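Kustbridge opens orders for Cornia two-arm bench cell

Press release, for immediate use

Kustbridge is taking orders from Wednesday for Cornia, a benchtop cell with two robot arms for small, fiddly handling jobs. Locks, keys, cable ends, connectors. First units ship in May.

Both arms bolt to one aluminium rail at the front of a white table, walls on the sides and back. Arrives built. Plug in, set up, start.

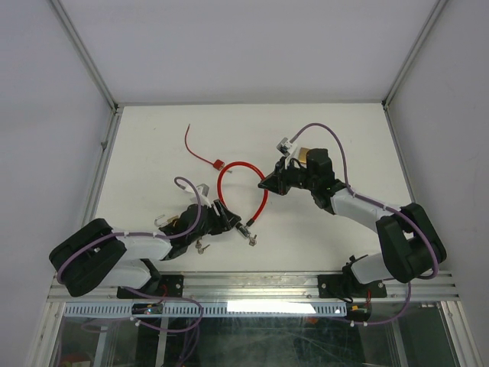

Cornia is aimed at workshops and teaching labs that want two hands on a job but havent the room for a full-size line. "People kept asking us for something that fits in a spare corner," said Marcela Vondráček, head of product at Kustbridge. "So we made that. It took longer than I'd like."

What customers get:

Two arms, facing in
The grippers meet over the table, so one can hold while the other works. Cables are clipped along the outside of the arms, easy to get at for a swap.
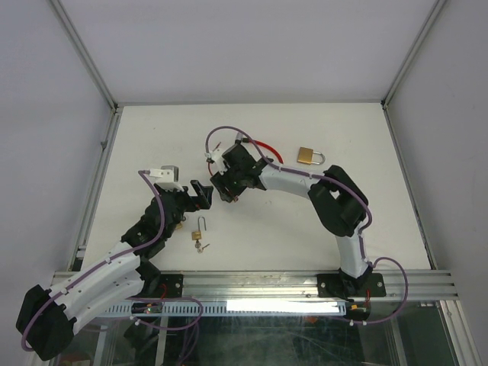 Views from the wrist
Small cameras at the grippers, for close work on things like padlocks and keys lying about on the table. Footage is saved per job and can be played back on any office computer. 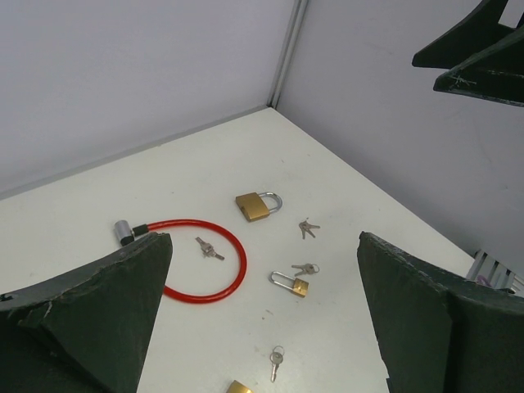

Fingers you can change
Gripper fingers are a wear part and sold seperately, in pairs. Brurnum, the Kustbridge parts shop, will stock them from launch. Fitting takes roughly 2 minutes with a hand tool.

Early user Matheson, a repair and refurbishing firm, has had a cell on trial. "We started on padlocks, then moved to small red plastic parts with both grippers in close," said Gunther Ackermann, workshop lead at Matheson.
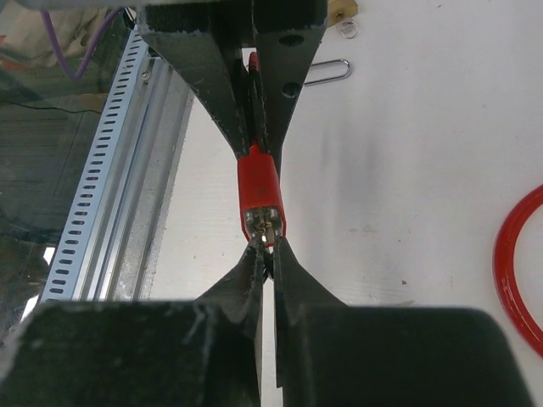 "Would like a quicker setup screen, and we've told them so. But the arms have stayed on our bench and we're keeping the cell."

The setup screen is being reworked, Kustbridge says, update free to all first-run buyers. First run is limited to 100 cells. Price on request, training day included, repairs handled in house.

Demo slots: ask for Mỹ Tôn, sales desk, Kustbridge.
Press and pictures: Dagmar Murín, press office, Kustbridge. Mornings best.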